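Stolton's gas network was laid for a town that cooked and heated with the same fuel. As heat pumps replace boilers, the load left on many streets is cooking alone, and that load is small, brief and concentrated in the early evening.

Deepak Vashisht, a distribution engineer at Felari, spent July reviewing pressure logs from the Prieto district. Of 299 metered homes, 85 now use gas only at the stove. The mains serving them still need leak surveys, valve checks and corrosion protection at the same intervals as before.
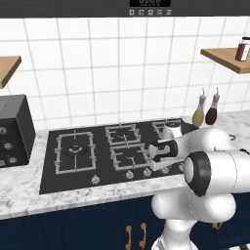
A four-burner gas cooktop set into a marble counter, in a computer rendering.

Fixed costs are the difficulty. Under the present tariff a cooking-only customer pays a standing charge of $290 a year, and the fuel itself adds little to the bill. Each disconnection spreads the cost of the main over fewer accounts.

Felari has proposed retiring two branch lines and paying for induction ranges and the wiring they require. Older homes often need a new 240-volt circuit, and some need a larger service panel. Nurnix, which owns the local electric lines, is checking transformer capacity on the affected streets.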